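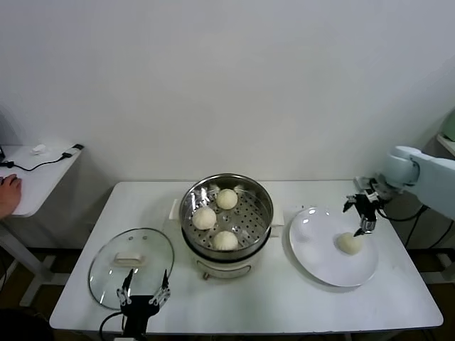
Steamer, lid and serving plate, with one bun on the plate and three in the tray.

Flarer: a labeled picture set of steamed buns, steamers and serving plates

Version 3, released October 18, 2021

What this is

Flarer is a set of 200 pictures of small tabletop steaming setups, with a plain text label file for each picture. The subject is the food and the cookware: which parts of the steamer are present, where the lid is, how the buns sit in the tray, and whether any of them are on a plate. The set was put together at the Grikel kitchen in Flirnville for people who write cooking instructions and want to check their wording against real tables.

It grew out of a word list. Grikel was writing the booklet for a bun-making class and kept running into the same trouble with names. One page said "basket," the next said "tray," and a third said "insert" for the same piece of steel. The word list came first and the pictures were labeled with it afterward.

What is in the download

pictures/ holds the 200 pictures.
labels/ holds one text file per picture, with the same number.
words.txt is the word list with a short meaning for each entry.
recipe.txt is the Saithong bun recipe used in the class.
changes.txt lists what was fixed between versions.

The label files are short and can be opened in any text editor. Each line is a part name, a colon and a value. A typical file reads:

steamer: electric base, steel top
lid: off, flat on table
lid material: glass
tray: perforated
buns in tray: 3
buns on plate: 1
plate: round, white

If something can't be made out, the value is "unclear." Please don't read "unclear" as "no." An item with no line at all was not looked for in that picture.

Words used for the parts

Base means the lower part of an electric steamer, including its side handles. If there is a switch or knob on the front, it goes under "control" and is not described further. We gave up trying to tell switches from indicator lights in pictures.

Tray means the perforated steel part that holds the food. Version 1 called it a basket when the sides were tall. That was dropped because two people labeling the same picture often disagreed on what counted as tall.

Lid means the cover, wherever it is. A lid on the table is labeled "flat on table," "leaning" or "upside down." Glass and metal lids are labeled separately.

Bun means any round steamed bun with dough closed around it, filled or plain. The filling can't be known from the outside, so there is no label for it. Open folded buns are called "folded bun." Dumplings are not part of this set and pictures that had them were removed.

Plate means a flat serving dish. Bowls and bamboo boards have their own entries in words.txt.

How the buns sit in the tray
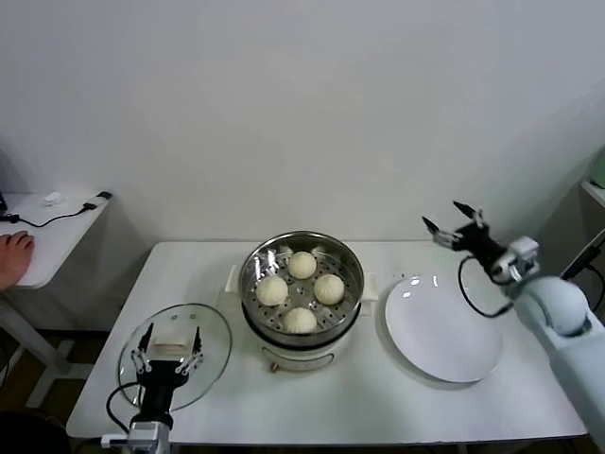

Layout is the label that took the most work. Buns grow as they steam, and a class handout that says "space them evenly" leaves a lot open. The layout line has one of five values: single, row, triangle, diamond, or crowded. Diamond is used for four buns set at the back, left, right and front, with a small patch of perforated metal showing in the middle. If that patch is fully covered, the value is crowded, even when the buns are otherwise neatly placed. An empty plate next to the steamer has no effect on the layout line and is recorded as "buns on plate: 0."

Triangle is used for three buns wherever they stand in the tray, as long as they are not in a line. It doesn't matter whether three were put in at the start or one has been taken out. A single picture can't settle that, and the labels don't try to.

Of the 200 pictures, 63 are labeled diamond and 37 are labeled crowded. The other values are spread unevenly, and row is rare.

How the labels were made

Two people labeled every picture without seeing each other's files. Where they differed, they looked again together and agreed on a value or wrote "unclear." Most of the differences were over crowded versus diamond. The next most common was the lid: clear glass on a white tabletop is easy to miss, and several lids were found only on the second pass. Check the handle first if you are adding labels of your own.

The pictures come in groups taken at the same table. File numbers do not follow the order in which the pictures were taken, so please don't use them to work out the steps of a recipe.

Good uses and poor uses

The set works well for checking part names, writing captions, practicing short descriptions of a table, or planning pictures for a handout. It has been used in Flirnville for the class booklet and for a wall sheet on setting out a steamer.

It is a poor choice for judging doneness. The labels say nothing about time, heat or texture, and dough color shifts with the lighting. It also shouldn't be used to compare brands of cookware. No brands are labeled.

Most of the tabletops are pale and most of the buns are white or cream. Brown sugar and pumpkin buns are nearly absent. We would like more of both, and more stacked bamboo steamers.

Changes in version 3

Basket was replaced by tray in all label files.
The lid material line was added.
Duplicate pictures left over from the April batch were taken out and replaced.
Spelling was fixed in words.txt.

Known problems

Glass lids with steam on the inside are sometimes labeled "unclear" for material. The recipe file gives flour by weight only. A cup version is planned.

Corrections are welcome. Send the picture number, the line as it stands and the line as you think it should read.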